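Cliltilgate releases Kusenell bench kit for small-parts sorting and packing

PAI, November: Workroom supplier Cliltilgate has released Kusenell, a bench kit for schools, repair rooms and home workshops that sort and pack small parts by hand. 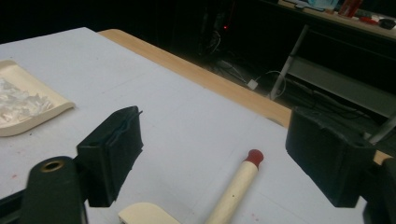
The kit consists of a pale work surface, a set of shallow trays and a printed layout guide. It was developed over 141 bench sessions at the company's Tondia workroom, where staff sorted mixed lots of craft and hardware parts into trays and returned the packaging to a separate tray for reuse.

Product lead Bianka Veres said the colour of the surface was settled early. "Dark mats hide dark parts. On a pale grey-white top a short length of dowel, a washer or an offcut of thread can be found without moving everything else. Crumbs and specks also show up, so the top gets wiped more often."

The trays have low, rounded rims. During development a deeper tray was tested and withdrawn after users reported catching their knuckles when lifting out flat items. Clear plastic wrap and bags are assigned a tray of their own in the layout guide, placed to the left of the work area for right-handed users and reversed for left-handed users.

The guide sets out a 60-minute session in 2 stages. In the first, parts are removed from their packaging and placed on the open surface. In the second, they are grouped by length, then by end type, and moved to trays. Dowels with coloured or rounded tips are kept apart from plain stock. Nothing is stacked until the surface has been cleared.

Masaru Hamada, who supervised the Tondia sessions, said most sorting errors occurred when packaging was left among the parts. "Clear film is hard to see on any bench. Put it in a tray as it comes off and the rest of the job is straightforward."

The surface is designed for use on an existing timber table and does not require fixing. It should be cleaned with a damp cloth and mild detergent. Solvent cleaners are not recommended.

An initial run of 2,745 kits has been allocated to existing account holders. Replacement trays and surfaces will be sold separately. Orders are handled by the Cliltilgate office in Pai.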